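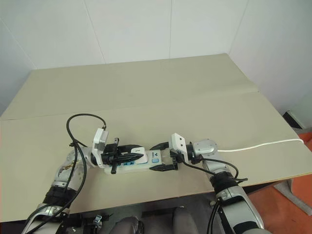

Slide 1: Power strip with a plug adapter on top.

Speaker notes – Paying for Power in Shared Buildings
Birkcombe tenants' evening, Monday, January 19, 2026
Speaker: Souad Ashour

Slide 1. Opening
Leave the slide up while people find seats. Start on time even if the back rows are still filling.

Good evening. I'm Souad Ashour. I read electric bills for a living, mostly for people who rent one room or one floor in a building with a single meter. Tonight is about how that one bill gets split, and what you can ask for if you think your share is wrong. I'm not going to talk about saving energy. There are other talks for that.

Ask for hands: who here has seen the full bill for their building, the one that comes from the supplier? Wait for the answer. In November it was two hands.

Slide 2. One meter, many tenants
Most of the older buildings in Birkcombe were wired for one occupant. When the floors were rented out separately, the meter stayed where it was. The owner gets the bill and passes it on.

Three ways of passing it on are common here. The first is a flat amount inside the rent. The second is a split by floor area. The third is a small private meter for each unit, called a submeter. You may have a mix, for example a submeter for your unit and an area split for the hall lights and the elevator.

Say the word "submeter" slowly and write it on the board. Last time people asked me to spell it at the end.

Slide 3. The Ristidau building
Toivo Miettinen has said I can use his numbers. His shop is on the ground floor of the Ristidau building, which has four units. The owner split everything by floor area, so Toivo paid the biggest share. He repairs clocks and uses a few lamps and a small lathe. The unit above him, Jeon, runs two kilns.

His share for the month on the slide was 1,002 kilowatt-hours. He borrowed a plug-in meter and wrote down what he used for 20 days. Even allowing for the heating, he could not get anywhere near that number.

Pause here. Someone always says the kilns should pay for everything. They shouldn't. Jeon had signed the same lease as Toivo and was paying what it was told to pay. The trouble was the method, and both leases allowed it.

Slide 4. What the lease says
Read your lease before you write to anyone. Look for the words "utilities," "common charges" and "reasonable share." If the lease names a method, the owner has to use that one until you both agree to change it. If it only says "reasonable share," you have room to talk.

Don't give legal advice past this point. Hae-won Ki is in the second row and will take lease questions after the break.

Slide 5. Asking for the numbers
Ask for these in writing: the supplier's bill for the period, the readings at the start and end, the method used, and the figure for each unit. You can leave out the other tenants' names. Keep the letter short. The sample is on the back of the handout – it fits on half a page.

Man-sik Ha sent his by email and had the bill within the week. In-ho Joo sent the same letter and had to send it again. Keep copies of both if that happens to you.

Slide 6. Reading a submeter
Show the Sistex reading sheet. Two columns matter, the previous reading and the present reading. Take one from the other and you have what you used. Check that this month's previous reading matches last month's present reading. If it doesn't, circle both and ask.

Take your own reading on the same day each month and write the date next to it. A phone picture of the dial is good enough.

If the projector washes out the sheet, pass around the paper copies. They are in the blue folder.

Slide 7. Back to Toivo
The Ristidau owner agreed to put in submeters at the next lease renewal. Until then the kilns are billed separately from a log that Jeon keeps, and the rest is still split by area. Toivo thinks his share is still a little high. He signed anyway.

Break. Coffee is in the side room. Questions for Hae-won first, then general ones. We need to be out when the hall closes, so take the sign-up sheet around before people stand up.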